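Home | Workplace Guides | Checklists | Forms | Contact

Shared Room Walk-Through, October - Trernance building, Room 7

Form 3135. Fill in at the end of the session, before the lights go off. Mark each line OK, Fix or N/A and write a comment for anything marked Fix.

1. Floor and walkways
Door swings fully open: OK
Carpet flat, no lifted edges: OK
Cables clear of walking routes: Fix
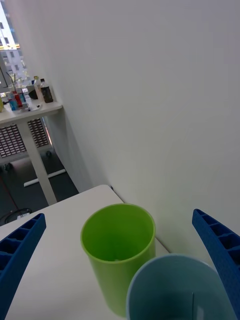 Cables have come up on this form before. The rule in this building is that a cable crosses open floor only under a cover strip, and anything spare gets hung up. The coiled black one on the carpet beside the near table should go on a wall hook, and the thin red one running diagonally across the floor needs a strip or a different route. Strips are in the Sosard cabinet, second shelf. Recheck at the next walk-through.

2. Desks and tables
Legs and feet sit level: OK
Corners and edges free of chips or splinters: OK
Castors locked on anything that rolls: N/A
Small items on back desk sorted: Fix

Comment: put the small things in a tray. Anything left there after 20 days goes to the Wundside office lost property box.

3. Cups and containers
No open drinks on work surfaces: OK
Plastic cups free of cracks: OK
Cups put away after use: Fix

Comment: the cups are kept for sorting and tabletop work and are not for drinking. Wash separately from kitchen cups and store upside down.

4. Waste
Bin within reach of the tables: OK
Table tops clear of scrap: Fix 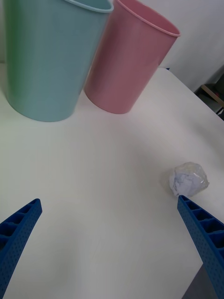

Item 4: crumpled ball left on the white tabletop, containers standing behind it.

Comment: check crumpled pieces before binning them. Clean paper goes in recycling, anything with plastic on it goes in general waste.

5. Sign-off
Fix items carried over: cables, back desk, cups, scrap.
Send one copy to Lozano Facilities and keep one in the room folder.

Comments (3)

gumleaf_k: Do we still need the form if the room was only used for an hour?

ops_desk: Yes, every session. Takes 2 minutes if there's nothing to fix.

parkside: Second shelf is out of cover strips, only the short grey ones left. Can someone reorder?

We use cookies to remember your settings. Accept | Manage preferences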